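In praise of the changing room with a sofa in it

I have been swimming at the Dedlow baths since September, and I want to make a case for something that sounds dull and that I have come to love: a proper locker, with hooks inside it, and somewhere soft to sit once you've shut the door.

Most places give you a bench and a peg. The bench is hard, the peg is full, and your coat ends up on the floor with your shoes on top. I put up with that for years at Hilimton, where I did my 800 metres, got dressed standing on one leg and went home cross. I thought swimming made me cross. It was the peg!

A hook inside a narrow cabinet changes all that. You open the door and your things are hanging at shoulder height, the right way up, in the order you'll want them. A robe on a hanger keeps its shape and goes on in one movement, and if you've ever tried to get into a towelling robe that has been stuffed in a rucksack you'll know how much that is worth. Two hooks are better than one, as the second takes the day clothes and the two lots never touch.

My friend Ruoxi Wei thinks I am making too much of this. She says people come for the water and would change in a hedge if they had to. Perhaps she would. She does 2000 metres before breakfast and has no feelings about hangers. But the rest of us need a bit of coaxing in October, and I think small comforts do more of it than any poster about heart health.

And colour, please, more colour. Somewhere along the way public rooms were all painted the shade of porridge, and I don't believe anyone asked for it. Give me a turquoise couch and a patch of red floor. Give me a burnt orange robe against a pale cabinet, which cheers me up every single time.

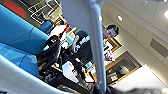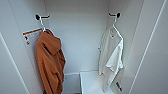 The usual objection is money. I've heard it said at Grelladum, where they are planning the refit now, that hooks come last on the list, after the tiles and the turnstiles. I would put them first. A pair of hooks and a few decent hangers cost very little next to a turnstile, and you use them every visit – twice, in fact, once on the way in and once on the way out.

Sofas are a harder sell, I admit. They take up room and they have to be wiped down. But a big padded seat is where people stop and talk, and the talking is half of why I go back. I learned to breathe on both sides from a woman I met while we were both putting our socks on. I got to 1000 metres the week after, and I'm not stopping there.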